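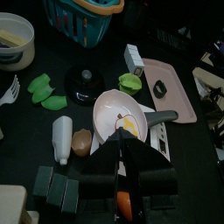
Attachment 1 - play kitchen table, stove with the white pan, pink tray at right

Ticket: Pan and pot lid do not stay on toy stove, pieces missing after unpacking
Product: Doswood play kitchen set
Opened by: Iwona Urbańczyk
Handled by: Segundo Quintero, Fletusico customer support
Status: Waiting for parts

27/09/2021, first message from Iwona Urbańczyk

Good morning. I bought the Doswood play kitchen set for our playroom and I have two problems with it.

First problem: the white frying pan with the pink inside slides on the stove when a child pushes the gray handle. The stove itself stands well on the table. I checked this with my hand on it and only the pan was moving.

Second problem: I can't find the pot. I have the black lid with the gray knob, but the pot for it was not in the box. I also opened the inner paper bags and looked under the cardboard.

The green vegetables came, and the pink tray is fine. I have one white fork, but I am not sure if there should be more. The leaflet in my box is only a drawing without a list.

Reply from Segundo Quintero

Hello Iwona, thank you for the clear message. Please tell me the batch number from the bottom of the stove. It is one letter and three numbers. Please also wipe the bottom of the pan and the top of the stove with a damp cloth, let them dry, and try again. The pieces leave the factory with a little powder on them.

Reply from Iwona Urbańczyk

The batch is T387. I wiped both parts and left them to dry for 90 minutes. The pan is better now but it still turns when the handle points to the side. If I turn the handle to the back, it stays.

Internal note, Segundo Quintero

Asked Dayana Rivadeneyra in the warehouse. In this batch the pot was packed in a separate small carton, and some sets were sent without it. The full set has 3 forks. For the pan we have clear rubber dots from Langlois, 8 on a sheet. Four under the pan should be enough.

Reply from Segundo Quintero

We will send you the pot, two forks and one sheet of rubber dots, with no cost for you. Delivery takes up to 7 working days. Please keep the lid, the new pot comes without one.

Reply from Iwona Urbańczyk

Thank you, this is good for me. Please send it to the same address, second door - the bell at the first door doesn't work. I will write here when I have tried the dots.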